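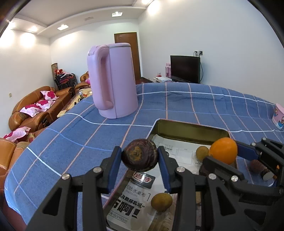

A hand-held gripper with blue finger pads lifts a dark, wrinkled fruit above a metal tray.

Planning for Hand-Held Collection Equipment: A Conversation with Dong-hyun Bae

Jan 19, 2019

The Gerkorton Institute has begun its annual equipment review, and for the first time hand-held grippers have a budget line of their own. Dong-hyun Bae, who manages equipment planning for the Institute's household manipulation program, met with the editors of this bulletin to explain how the request was prepared.

Mr. Bae began with the quantity. The program has asked for 15 grippers, to be bought as pairs with one spare. "Most of the handling we want to record takes two hands," he said. "When one side of a pair is out for repair, the other side sits on a shelf. We paid for that mistake last year in lost sessions."

The previous purchase covered six units and was charged to general laboratory supplies. Mr. Bae described the arrangement as workable for a trial and unsuitable for a program. Spare parts had no account to be charged to, and requests for screws and pads went through the same approval as requests for furniture.

Finger pads now appear separately in the request. Fruit is a standard part of the handling work, and Mr. Bae considers it a fair test of a pad. "An orange has some give and a textured peel. A small fruit is a different matter, and a wrinkled one is different again. If the surface of the pad is worn, the operator squeezes harder to make up for it, and then the recordings from April do not match the recordings from the month before." 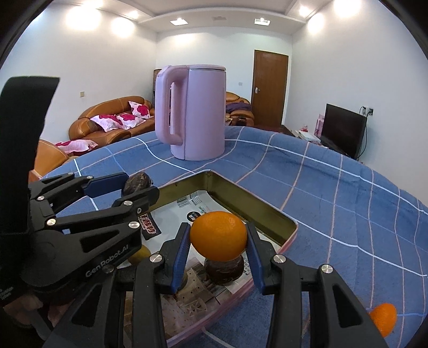 He would like pads to be replaced on a schedule, whether or not an operator has complained. The request allows $517 for pads over the year. Two suppliers, Binena and Utotura, were asked for quotations, and both were asked to price the pads, fasteners and linkages individually. Binena offered the lower price per gripper. Utotura quoted a shorter wait for parts, and the program has recommended it for that reason.

"The unit price is the number everyone looks at," Mr. Bae said. "I asked the reviewers to look at the second page, where the repairs are."

Travel to homes is the remaining open question. Roughly $1000 has been set aside for carrying cases, trays and objects to be handled, including groceries. The finance office has asked whether groceries may be counted as equipment. Mr. Bae expects them to be moved to consumables and has no objection, provided the amount moves with them.

Storage and charging space will be shared with the Joo Laboratory on the second floor. Program leads who expect to borrow a pair should send their dates to Mr. Bae's office before the request is closed. Requests received later will be considered as units become available.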